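Skiltisberg Garment Handling Set
Data card and recording rules, version 2

This card belongs to the folding and sorting part of the Skiltisberg set. It says what the recordings contain, which rules the operators must follow and what we ask from people who use the data. If you have only come for the download layout, go to the section Files and fields.

The rules were first written for the Otcombe site and then taken over by Distomholm with small changes. Where the two sites still work differently, the difference is written in the text.

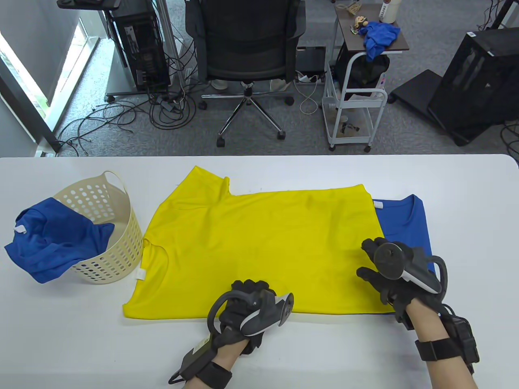
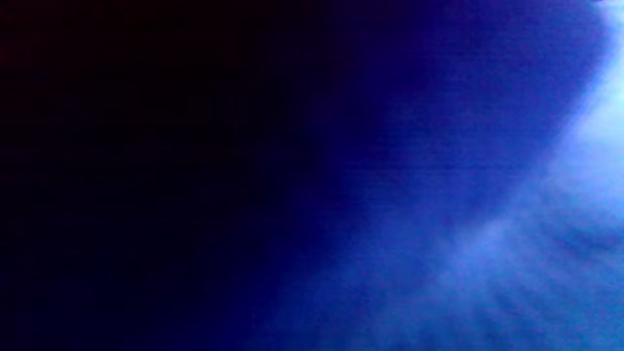
T-shirt handling, one recording place. First: head camera, with tracked gloves on the yellow shirt. Second: hand-held gripper camera, strongly blurred.

Contents

Summary
Terms used in this card
Before a session
During an episode
Cameras and image quality
Labels
Privacy and background
Safety of the operator
Files and fields
Known problems
Permitted use
Changes from version 1

Summary

The set contains demonstrations of everyday garment work on a table: taking a shirt from a basket, spreading it, turning it, folding it and putting it aside. The purpose is to train and test manipulation policies for soft objects. It is not meant for testing fabric, for recognizing persons or for measuring how fast a worker is.

Recordings are made with a head camera and hand-held or hand-worn devices. Not every episode has every device. Please read the device field of an episode before you assume that a stream exists.

Terms used in this card

Episode: one continuous recording, from the start signal to the stop signal, with one task text.

Session: all the episodes which one operator makes between putting on the equipment and taking it off.

Operator: the person who does the garment work. In version 1 we also used the word "demonstrator". It means the same.

Reviewer: a person who looks at the episode later and gives the labels. The reviewer must not be the operator of the same session.

Must, should, may: "must" is a rule, and an episode that breaks it is marked as failed in the rule check. "Should" is a recommendation and has no effect on the check. "May" is a permission.

Before a session

1. The operator must read the task text aloud once. If the text is not clear, the session leader changes the text before the recording, never after.

2. Garments must be dry and empty. Pockets are checked by hand.

3. A new mix of garments should be used in every session. Shirts of similar colour may be used together, and we would like to have more of such sessions than we have now.

4. Care labels and brand labels stay on the garment. Do not cut them away. They are part of what a household robot will meet, and they help to tell the inside from the outside.

5. Garments must not be ironed for the session. Folds from the previous session are allowed.

6. Gloves must fit. If the fabric at the fingertips is loose, take the smaller size. Otcombe has three sizes, Distomholm has two.

7. Straps for controllers and wrist modules must be closed so that the device does not turn when the operator shakes the hand. Cables of the worn devices should leave the wrist toward the elbow. A cable which lies between the hand and the garment is a reason to stop.

8. Tracking is checked with the calibration gesture. Hold both hands still over the table, turn them palm up, turn them back. If the tracked position jumps, repeat the calibration. After three unsuccessful tries the session is postponed.

During an episode

9. The episode starts with the hands away from the garment and ends with the hands away from the garment.

10. The operator works in a normal tempo. Do not slow down for the camera.

11. Mistakes must be left in. If a sleeve slips out, the operator corrects it in the way she or he would correct it at home, and the recording goes on. We do not want a set in which every shirt lies flat at the first pull.

12. If a garment falls on the floor, the operator may pick it up when this is possible without stretching a cable. Otherwise the episode ends and gets the result "aborted".

13. Another person must not touch the garments between the start signal and the stop signal.

14. Talking is allowed. Audio is not recorded at any site.

15. An operator makes at most 33 episodes in a session, and there is a pause of 10 minutes when the half is done. The pause is not optional, also not when the operator feels fine.

Cameras and image quality

This section was the most discussed one when we prepared version 2. In version 1 each site decided alone which frames were too bad to keep, and the result was that the sites could not be compared. Otcombe removed nearly all frames with strong blur. Distomholm removed almost nothing.

The rule is now as follows.

16. Single frames must not be deleted from an episode for reasons of quality. Dark frames, overexposed frames, blurred frames and frames in which a fabric covers the lens all stay in the stream. A camera which moves with a hand comes very close to soft objects, and a policy has to live with these views.

17. The reviewer marks such parts with the field low_information. The mark has a start time and an end time. It does not need a cause, and the reviewer should not guess one.

18. A whole stream may be excluded if it is low_information during the full episode. In this case the other streams remain and the excluded one is named in the device field.

19. Lenses are cleaned before the session, not in the middle of it. If a lens gets dirty during an episode, finish the episode first.

20. Exposure is automatic for all cameras. We know that windows near the table cause changes of brightness. Curtains may be open or closed but should stay the same through the whole session.

21. No sharpening, denoising or colour correction may be applied before the release. Users can of course do this with their own copy.

Labels

Each episode has a task text, a result and a list of garments. The result is one of: completed, partly completed, aborted. "Completed" means that the end state agrees with the task text, even if the fold is ugly. We had long discussions about ugly folds. At the end we decided that tidiness is a separate field, and it is empty when two reviewers do not agree.

Garment names are kept simple: T-shirt, shirt, trousers, towel, sock, other. Colour is written as the reviewer sees it in the head camera. If the colour looks different in another camera, it is not corrected there.

Reviewers must label only what is visible in the streams. If it cannot be seen whether a sleeve is inside or outside, the answer is "unclear". An answer of "unclear" is never counted as an error of the reviewer. A sample of 100 episodes is labelled a second time by the other site, and the comparison is included in the release as a table.

Privacy and background

The rooms are normal working rooms, with furniture, equipment and private things in the background. We do not clear them completely, but some rules apply.

22. No faces. If a face appears in any stream, also in a reflection, the face is masked in the release copy and the episode is marked as masked.

23. No papers with names, no screens that are switched on, no badges. The session leader looks through the room from the height of the head camera before the first episode.

24. Bare skin of hands and lower arms may be visible. An operator who has a tattoo or a scar on this part can ask for long sleeves, and no reason must be given.

25. An operator can withdraw a session until the release is closed. The request goes to the site office, and the session leader is not informed who has asked.

Masking is the only change to pixels which we make. See also rule 21.

Safety of the operator

Cables on the floor should be led behind furniture where possible. Chairs and trolleys which are not in use stay outside the walking path of the operator. The worn equipment must be taken off if the skin gets red or if a module becomes warm, and this is written in the session log. Someone else must be in the same room for the whole time.

The rules in this section are the minimum. Local workplace rules always go first.

Files and fields

The release has one folder for each session. In it are a session log in plain text, the video streams, the tracking data and the label file. All streams in an episode share one clock.

The most important fields of the label file are:

task_text: the sentence which the operator read aloud
result: completed, partly completed or aborted
garments: list with name and colour
device: list of streams that are present
low_information: list of start and end times, for each stream
tidiness: may be empty
masked: yes or no
rule_check: passed or failed, with the number of the rule

Episodes with a failed rule check are in the release. They are not hidden in another folder, so please filter them yourself if you need to.

Known problems

Tracking is weaker when one hand is under a large garment. The position is then interpolated, and the interpolated part is not marked in sessions from version 1.

Left-handed operators are too few.

The sites understood low_information differently in the first sessions after the change of rules. Otcombe has reviewed its part again. Distomholm plans this for August.

Towels are in the list of garments, but only the Tierney sessions contain them. These sessions were made on a lower table.

Permitted use

Research and teaching are free. Commercial use needs a written permission from the site which recorded the session. Do not try to identify an operator, also not from the way of moving. If you publish results, please write which version you used and whether you removed the low_information parts before training. Without this information the results cannot be compared.

Changes from version 1

Rules 16 to 18 are new and replace the local quality filters.
Rule 15 had no pause before.
The word "demonstrator" is replaced by "operator".
Tidiness is separated from result.
Tierney sessions added.
Spelling of field names corrected in the label file. Old names are still accepted by the loader.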